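Water-based or oil-based finish for a pale tabletop?

Valtonen Home Forum > Furniture and Surfaces

Salim Urio
I have a light wooden table that gets daily use and I want to refinish it without turning it yellow. The room is 11 feet wide with one window, so solvent smell is a concern. My local shop carries Virkholm in both water-based and oil-based versions. The grain should stay visible and I would like to keep the low sheen it has now.
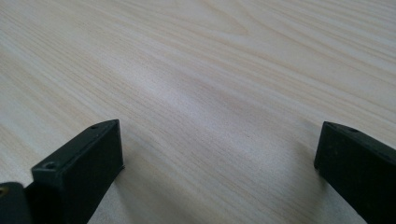 The current surface, with reflected light across the middle.

Is three coats of water-based enough for a table that gets wiped down after every meal? I also don't know what grit to stop at.

Tatsuya Kaneko
Use water-based. Oil-based polyurethane has an amber cast when it goes on and darkens further with age, and pale wood shows it more than anything else. Three coats is the minimum for a dining surface – I would put on four.

Find out what the old finish is first. Put a drop of denatured alcohol in a hidden spot. If it turns sticky, you have shellac, and it should come off before you coat. If nothing happens, it is probably a varnish or lacquer, and you can scuff it and test a small patch underneath.

Cleaning matters more than brand. Wipe with a damp sponge and a little dish soap, then clean water, then let it dry overnight. 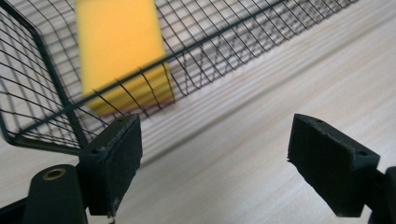

Any wax or silicone polish left behind will make the new coat pull into small craters, and at that point you are sanding it all back. Mineral spirits on a white rag will take off wax. Change the rag often.

prarnard_38
i used oil on mine and it looks fine. went a bit orange but i like it

Tatsuya Kaneko
Adding the sanding order, as it was asked:

1. 120 grit by hand, with the grain, if you are going to bare wood. Check for veneer before you start.

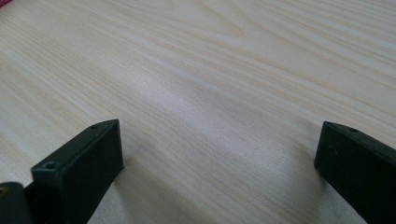
2. 180 grit, same direction. Stop here for water-based. Going finer can hurt adhesion.

3. Wipe with a damp cloth to raise the grain, let it dry, then knock it down lightly with 220.

4. First coat, thin. Scuff with 320 between coats and follow the recoat time on the can.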